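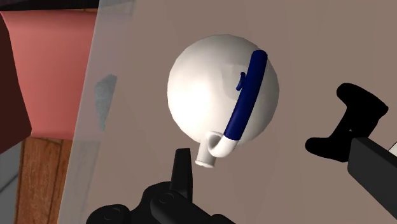 November, after supper
by Viera Charvát

The teapot was on my screen when I came in this morning and it was still there when I left. White pot, almost a ball, long navy handle down one side. It was tipped over with the spout pointing at the floor and the black gripper under it, one finger standing straight up below the spout and not touching. I wrote "no contact, pot tilted" in the notes column and went to the next one.

The batch was 320 runs. I finished before four, my first time doing that many in a shift. When I started on the screens in spring I could not get through 60 without going out to stand in the yard.

I am still not used to calling it packing work, but that is what it says on my payslip. The pots go through the simulation first, then the real arms on line two at Cirkgate get whatever settings came out best. We look at the simulated ones and mark them. Lawal wants every mark to have a reason typed next to it. I type slowly, so my reasons are short.

I packed teapots by hand at Dresau for a long time before this. You took the pot with the left hand under the belly and kept your thumb on the lid, and the right hand already had the paper. You never thought about the handle. Now I think about the handle all day. Today I argued for it in the ten o'clock meeting. I said a round glazed pot gives you nothing to hold on the sides and they should try more runs going for the handle, up near the top where it joins. The young man from Zerkell wrote that down and asked how I knew. I said I had dropped some.

He wants me to come and do the same talk for the people who write the settings. I said yes and then worried about it through lunch.

Line two did 1,956 boxes yesterday, it was up on the board. There are three people on it now. There used to be eleven, and I knew what all of them ate. Two went to the warehouse, one retired, the rest took the money in the summer. It is quieter. You can hear the radio from the office, which you never could before, and the ones who are left mostly clear jams and swap out the pads. My wrists don't hurt anymore. My neck does - the chair is too low and I have asked for another one twice.

What I miss is being able to see how much is left. With a pallet you could see it going down. On the screen the next run opens as soon as you close the last, and the number in the corner is the only way to tell. I have started writing it on a scrap of paper every hour.

Lawal came by at the end and said the next batch is 668 and can I split it with the evening shift. I said we would have to agree on how to mark the doubtful ones first, because they mark them as passes and I don't. He said to put it in an email. I haven't yet.

Got the early bus. Soup from the freezer. Must ring about the boiler tomorrow before work, and take the thicker cushion in for that chair.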